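Flekateck method

The Flekateck method is a procedure for teaching a robot arm to handle common household objects from a small number of demonstrations. It was proposed by Rajitha Siriwardena and Bautista Valdebenito, and it is mostly used for contact tasks, where the gripper must come close to an object and then correct its position.

Procedure

An operator first guides the arm through the task, and the path is recorded. The recording is then divided into short segments. Each segment is stored relative to the nearest object and not to the base of the robot, so the objects can be moved between trials. During execution, the program chooses the segment that fits best to the current camera view.

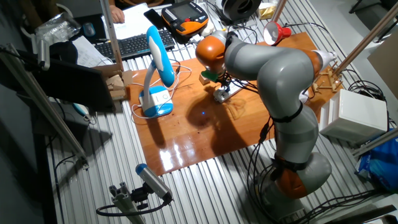

Seven-jointed arm with a small metallic gripper over the work surface; one desk lamp stands on the board and another is clamped to the far edge of the table.

The first version, called Grido, used only one camera view and had difficulties with glossy surfaces, where reflections were often taken for the edge of an object. Nazma Miah added a filtering step, which compares the edges over several views before a segment is accepted.

Results

The method was tested with 63 demonstrations of tasks with lamps, power strips and wooden blocks. 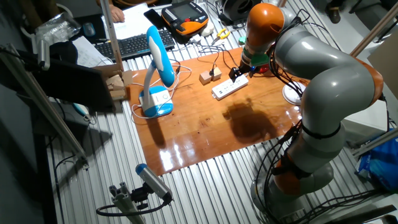 From these demonstrations the program produced 441 segments, of which 187 were kept after filtering. In the trials, most failures happened in the last part of the approach, when a cable had changed its shape after the recording. Shafiq Chowdhury later repeated the trials with 3,000 simulated approaches and found the same weakness.

Limitations

Cables and other soft parts are not modeled. The method also needs a new recording when the gripper is changed.

See also

Doreck planner
Gautam segmentation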